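Workshop Tips: Gripper Pads and Small Metal Parts
Mabula Robotics Club, bench notes, updated August 22, 2019

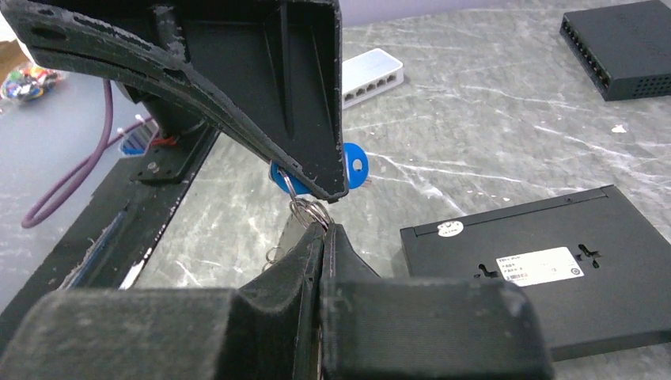 Keys by the blue head, fabric pad on the lower finger.

Keys are the standard pick item in the November round, and they are harder than blocks. These notes cover finger care and grip setup for the student arms. Most of the pad section is from Naomi Nyamweya.

Padding the fingers

Cut fabric pads 4 mm short of the finger tip. A pad that overhangs will fold under on the first low pick. Clean the finger with alcohol, let it dry, then press the pad down from the center outward. Two pads with a seam between them are easier to replace than one long piece.

Fuzzy fabric collects metal dust. Lift it off with masking tape, not a wet cloth. Change the pad when the nap is flat at the tip.

Scuffed edges on a bare finger can stay. Burrs cannot - take them off with 2000 grit paper and wipe before the next run.

Gripping keys

Grip the plastic head, never the ring. A split ring rolls between the fingers and the bunch ends up on the floor.

Close at low force, lift 19 mm, stop, and let the bunch hang until the swing dies out. Then move. Teams that skip the pause lose more keys on the turn than on the pick.

Approach from the side with the fewest loose keys. If the chain is lying over the head, spread it by hand and log the run as assisted.

Bench layout

Network switches may stay on the table as obstacles. Turn one upside down for the harder layout: wall-mounting slots are a good place for a key to snag, and the planner should keep clear of them. Unplug everything first.

Tie purple cable back so the loop clears the upper finger through full travel. Check the tie at the start of each session.

Logging

Each team needs roughly 200 logged picks before the round. Write down the pad age, the force setting and the result. Abílio Pinheiro has the blank sheets, and full ones go in the Erkum folder - not the Dravura one, that is for the line followers.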